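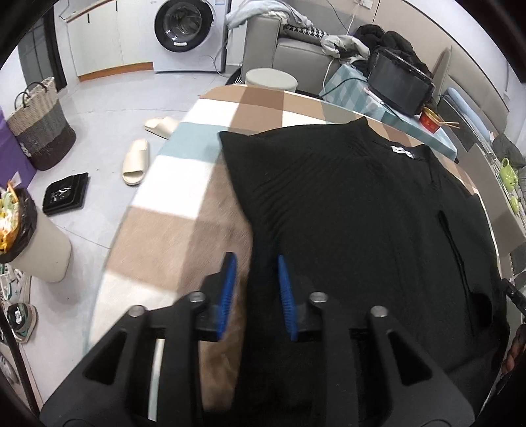 Clamp light for the crawl space keeps cutting out - battery or contacts?

Posted by Thijs Postma

Hi all, I have a Bakker clamp light, the rechargeable one with the folding hook, and I've been using it under the house while I replace some pipe insulation. For the first 16 minutes or so of every session it's great. Then it blinks twice and drops to the low setting, and no amount of pressing the button brings it back. If I crawl out, have a coffee and go back, it's fine again!

I charged it overnight twice, same thing both times. The charge light goes green like it should. I bought it used at the Flenden swap meet in May, so no receipt and no manual. Model number on the back is 2113. Is the battery shot, or is there something I can clean? I'd like to finish the job by Friday and I really don't want to do it with a flashlight in my teeth.
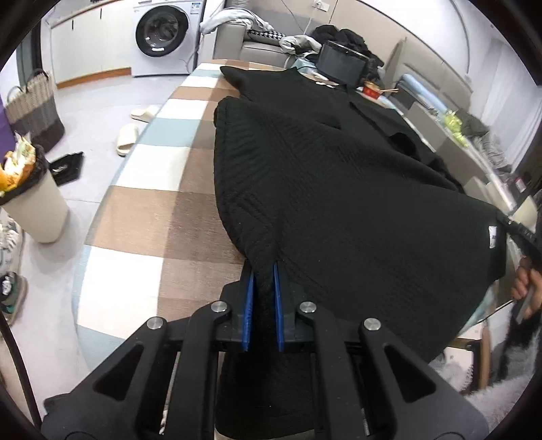
One more thing, the back of the housing gets pretty warm, warm enough that I notice it through work gloves. The hook end stays cool.

Ans Michiels

Sounds like heat to me. A lot of these lights turn themselves down when they get too hot, and a light that comes back after a coffee break is doing just what I'd expect. Where are you clamping it? I had mine shoved up against the insulation between two joists and it did the same thing - no air could get to the back. I moved it to a nail a foot lower and it ran the whole afternoon.

Also try starting on medium instead of high. Under a house you're so close to the work that you may not miss the extra brightness (I find high just glares off the foil tape anyway). If it still quits early on medium with open air behind it, then I'd start blaming the battery. Don't charge it while it's still warm, either. Let it sit first.

Meinrad Schwaiger

Junk it. I paid 50 for a corded one at Rustthorpe and never looked back.

Frans Visser

I wouldn't toss it yet. Do what Ans said, but wipe the charging contacts too, a dry cotton swab is enough. Mine had green crud on one of them and the light still went green long before it was full. If you do need a cell, don't pry the case open with a screwdriver like I did. There are screws under the rubber foot.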